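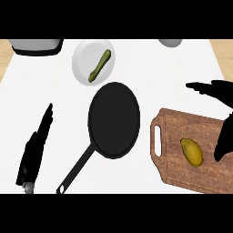 Suqin Fang
Suqin writes short fiction and reviews robot behaviour for a living, or used to.

Rule 9

The rule Deming and I fought over was rule 9, and it was eleven words long before he got at it. "The arm shall not pass over food it is not handling." I wrote that on a Tuesday, eating toast over my keyboard, and I was very pleased with myself.

By lunch he'd put a comment on it. Deming's comments always started with "hmm".

Hmm, he wrote, so where does it go?

I should say that we were the entire kitchen standards desk at Vilosier, him and me, two chairs and a kettle. The machines got built upstairs. We got sent the simulated runs, the table and the pan and the bits of veg, and we decided what counted as good manners. If a run broke a rule we flagged it, and if we flagged enough of them somebody from Kofler rang up and was short with me. Kofler was the client. They wanted the rulebook finished by December so they could wave it at their insurers.

So I went over to his desk, because I wasn't going to argue about it in the margins, and he had a run paused on his screen. White table, zucchini on a plate, black pan, lemon on a cutting board, and the right hand stretched out above the board with its long fingers.

"There's your rule," he said. "Is that a breach?"

"It's over the board."

"The board's not food."

"The lemon's on the board!"

"The lemon's beside the thumb," Deming said, and he leaned in so close his glasses nearly touched the glass. "Beside isn't over."

I said what if it was going for the lemon, then it'd be handling it, and he said you couldn't flag a hand for what it might be going to do. I said we did that to people all the time. He wrote that down, which annoyed me, as I hadn't meant it as a point for his side.

We went on like that for most of the afternoon (I'm not proud of it). We did the pan handle, and whether a handle should ever point at an arm. We did whether a peel counts as packaging. I brought up my grandmother, who'd have smacked any hand that reached across her table, metal or otherwise, and Deming asked whether her rules were written down anywhere. They were not. You found out what they were by breaking them.

"How'd you learn, then?" he said.

"I got smacked."

He laughed so hard he had to take the glasses off. Then he told me about his dad's shop in Plomberg, the noodle place, which in all our time sharing a kettle I'd never heard a word about. His dad had one rule for new starters: say where your hands are going. Behind you, hot. Reaching left. Even alone in there of a morning the old man would announce himself to the fridge. Deming still did it at home, he said, and his wife hated it.

I went back to my own desk and looked at rule 9 for a good while. I still liked it. I liked how it sounded, anyway, and I had a feeling that was the trouble.

What went to Kofler in the end was longer and uglier. It said the arm shall signal before it crosses any occupied surface, and shall wait, and shall take the way round if there is one. Draft 13, that was. They cut "and shall wait" because it cost them time on every plate, and we put it back, and they cut it again. Deming rang them himself over that one. I'd never heard him raise his voice before, and strictly speaking I didn't then either, he just stopped saying hmm.

It stayed in.

I left for Hastia the next winter, different desk, much better kettle. I cook for myself most nights now. I was reaching across the bench for the salt last week and heard somebody say "reaching left", quite loudly, and the cat got up and moved.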